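Keeping a Small Enzyme Bench in Order: Tips from the Prep Room 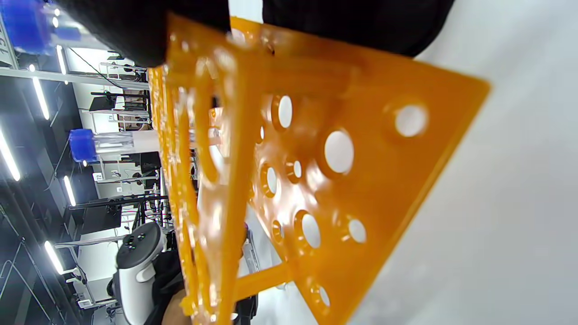

An orange test tube rack with holes of different sizes.

These notes started as a sheet taped inside the door of the cold cabinet. Valquíria Xavier typed up the first version, and people have been adding to it in pencil ever since. It covers the everyday handling of enzyme stocks, buffers and glassware for small assays. It does not replace your own safety rules or the sheet that came with your enzyme.

Thawing stocks

Thaw on ice. Holding the tube in your hand is faster, but the outside of the liquid warms up well before the middle has melted. Once it is thawed, flick the tube gently or turn it over a few times, then spin it briefly to bring the drops down from the lid. Do not vortex. Foam is a bad sign with any protein.

Stocks kept in 50 percent glycerol don't freeze at normal freezer temperature and can be pipetted straight away. They are thick, so draw up slowly, wait a moment with the tip still under the surface, and wipe the outside of the tip against the rim of the tube. Most low readings from new people come from glycerol stuck to the outside of a tip, or left inside it.

Splitting into small portions

Split a new stock the day it arrives. We use portions of 22 microliters, enough for one plate with a little left over. Freeze them quickly and use each one once. Anything left at the end of the day goes out. Gervásio Pacheco used to refreeze his leftovers and mark them with a red dot, and the red dots were how we found out how much activity was lost each time.

Write on the side of the tube as well as the lid. Lids get swapped. Put down the enzyme, the concentration, the month and your initials. "Mutant 3" is no use to anyone in March if it was made in October by somebody who has left. Use the full name of the variant, with the position numbers.

Buffers

Set the pH at the temperature you will work at. Tris is the one that catches people: it drops by nearly 0.03 of a unit for every degree it warms up, so a bottle adjusted in the cold room will read quite differently at 37 degrees. Phosphate moves much less.

Bring the volume close to the mark, adjust the pH, then top up. If you overshoot, start again. Going back and forth with acid and base adds salt you haven't accounted for, and some enzymes are fussy about salt.

Filter anything you plan to keep longer than a week. If you see threads or cloudiness when you swirl the bottle against the light, throw it out.

Add reducing agents such as DTT on the day of use. They don't last in solution at room temperature.

Keeping the order of tubes

Lay out the tubes in the order you will pipette them, controls first, and leave a gap between sets. Move each tube back one row when it has had its addition. It sounds childish and it has saved more assays than any spreadsheet. Elaine Portela turns the lid hinge to the back once the substrate is in, which works too if you have hinged lids.

Plastic racks and holders

Wash in warm water with mild detergent, rinse well, and let them drain upside down on a towel. A bottle brush gets into the holes. Check the plastic before using any solvent on it. Acetone will cloud or craze several common kinds, and 70 percent ethanol is enough for a normal wipe-down. Don't put a rack through the autoclave unless it is marked as safe for it.

Old tape residue comes off with a little cooking oil on a paper towel, left for 9 minutes and then washed off with detergent. Keep the oil well away from cuvettes.

Cuvettes

Rinse right after use, three times with water and once with ethanol, and stand them upside down on lint-free tissue. Dried protein is much harder to shift. If it has already dried on quartz, soak in a cuvette cleaner made for the job, following the dilution on the bottle. Hold them by the frosted sides only.

Pipette check

Once a month, weigh water. Set the pipette to 100 microliters, dispense into a tared dish ten times, and write down each weight. Each should be very close to 0.1 gram. If the average is off by more than 1 percent, the pipette goes in the service box with a note. Josué Cordeiro has the key to the balance room before 9 in the morning.

End of the day

Empty the ice bucket and leave it upside down. Return enzymes to the freezer before you start writing anything up. Turn the water bath off at the wall and put its lid on. Used tips go in the tip bin, and if the bin is full, change the bag.

Additions to this page can be sent to Iason Liapis. Please say which section they belong in.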